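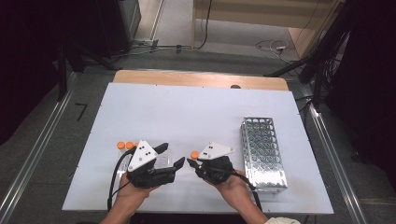

Chapter 6
Surface Finishes and Their Maintenance

6.1 Introduction

The selection of a finish for a horizontal surface is commonly treated as the last decision in a joinery specification. In practice it governs the service life of the item more than the choice of carcass material does, as the finish is the only layer in continuous contact with users, cleaning agents and moisture. This chapter deals with finishes applied to benchtops, desks and tables in commercial interiors. Floor finishes are covered in Chapter 9, and exterior timber in Chapter 11.

Students should already be familiar with the moisture behaviour of timber (Chapter 3) and with the properties of sheet materials (Chapter 4). The terms substrate, sealer, build coat and topcoat are used here as defined in the glossary.

On completing this chapter you should be able to:
distinguish between penetrating and film-forming finishes;
read a manufacturer's data sheet and identify the limits it places on use;
select a finish for a stated level of wear;
prepare a maintenance schedule for a finished surface; and
recognise the common modes of failure and specify a repair.

6.2 Classes of finish

Finishes fall into two broad classes. Penetrating finishes, principally oils and oil-wax blends, are absorbed by the substrate and leave little or no film. Film-forming finishes cure to a continuous layer above the substrate. Varnishes, lacquers and polyurethanes belong to the second class.

The distinction matters chiefly at the point of repair. A penetrating finish can be renewed locally, with fresh material worked into the damaged area and blended outwards. A film-forming finish will generally show a witness line at the boundary of any local repair, and the full panel must be abraded and recoated if a uniform colour and sheen are required. Against this, a cured film offers much greater resistance to staining in the interval between repairs.

Factory-applied coatings form a subgroup of the film-forming class. They are cured under controlled conditions, often by ultraviolet lamp, and reach a hardness seldom achieved on site. Their disadvantage is that the same coating cannot be reproduced by a tradesperson on the premises. The specifier should therefore ask at the outset what repair system the supplier recommends, and record the answer in the maintenance manual.

6.3 Sheen and colour

Sheen is measured with a gloss meter, normally at an angle of 60 degrees, and expressed in gloss units. For work surfaces under overhead lighting, a matt or satin finish is preferred. High-gloss surfaces produce reflected glare, and they reveal fine scratching at a much earlier stage. Very flat finishes have their own difficulty: repeated rubbing polishes them, so that shiny patches develop where forearms rest or where chairs are pushed against an edge.

Pale colours conceal dust and light abrasion but show dye-based stains such as coffee, ink and turmeric. Dark colours behave in the opposite manner. Mid-toned finishes with some visual texture are the most forgiving, and are widely used in libraries and staff kitchens for that reason.

Clear finishes on light timbers will alter in colour with age. Oil-based products yellow in darkness as well as in light. Water-based acrylics remain closer to their original colour, although the timber beneath them will continue to darken or bleach according to species. Where objects are left standing on a new surface, a visible outline may develop, and clients should be advised to move them periodically during the early life of the installation.

6.4 Wear and the rating of surfaces

Abrasion resistance is usually established by rotating a sample beneath weighted abrasive wheels and recording the number of cycles to a defined end point. The result allows products to be ranked but does not predict service life in years. Grit carried on the underside of crockery or equipment causes more damage than the steady contact simulated in the test.

Case study 6A follows the refurbishment of the Upadhyay reading rooms at Plultport, where 58 tables were stripped and refinished over a single winter. The project was documented by the site supervisor, Neelam Prajapati, whose records are used throughout this chapter. Of the 58 tables, 40 received a two-pack polyurethane (Prolter, satin) and the remainder a hardwax oil. The specification required the polyurethane samples to exceed 2,000 cycles before the first visible break in the film. No equivalent figure was set for the oil, as the test is not meaningful for a finish without a film.

Prajapati's records note that the oiled tables marked sooner, with the first water rings reported in August, but that each was repaired in place outside opening hours. The polyurethane tables required no attention over the same period. When one was later damaged by a heated container, it had to be removed to the workshop and was out of service until the new coating had cured – a delay the original programme had made no allowance for.

6.5 Preparation of the substrate

Most premature failures can be traced to preparation. The substrate must be dry, free of wax and silicone, and abraded to the grade stated by the manufacturer. Sanding to a finer grade than specified is a frequent error. It burnishes the surface, restricts absorption of the sealer and weakens adhesion.

Silicone contamination deserves particular mention. It is introduced by spray polishes and some hand creams, and produces small circular craters in the wet film known as fisheyes. Solvent wiping tends to spread the contaminant. An isolating coat of dewaxed shellac is the usual remedy, subject to its compatibility with the chosen topcoat.

Edges and end grain absorb more finish than the face and should receive an additional sealing coat. Neglected undersides are a further cause of trouble: a solid timber top coated on one face only will take up moisture unevenly and may cup. The procedure for balanced coating, using the Clundasis rack method, is set out in section 6.6.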